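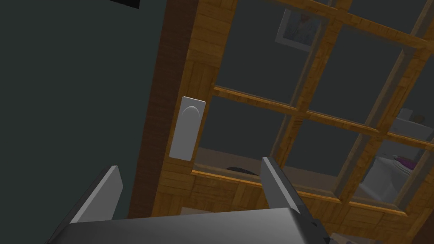
**Urevville, July 16, 2021.** The Urevville Housing Office will open a repair grant for kitchen and pantry cabinets in October, with 100 households to be accepted in the first round. The program is run jointly with Viletti, the regional building supply cooperative.

Each accepted household may claim up to $360 toward the repair of existing doors, hinges, shelves and handles. Full replacement of a cabinet is not covered. Tenants may apply with the written consent of the property owner.
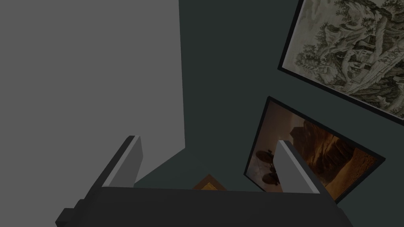
*Two black-framed pictures, a landscape and a desert scene, on a dark wall.*

Applications will be reviewed in the order received. The office expects to answer each one within 20 working days. Households that received a weatherization grant in the past 2 years remain eligible, provided that the earlier work has been inspected and closed.

Repairs must be carried out by a listed contractor. Follico and Workneh have been approved so far, and other firms may ask to be added until the program opens. Contractors will bill the Housing Office directly, and residents will pay only the part of the cost above the grant limit. 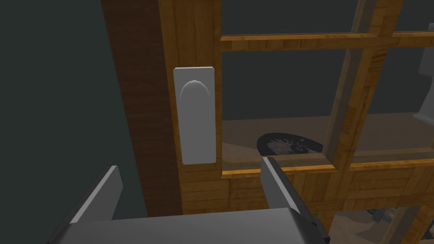
*A wooden cabinet door with glass panes and a pale, flush-style handle plate.*

Glass panes may be replaced under the grant if the door itself is kept. Painting and refinishing are excluded unless needed to complete a repair.

Forms will be available at the Housing Office counter and at the Viletti warehouse. Applicants should bring proof of address and one written estimate from a listed contractor.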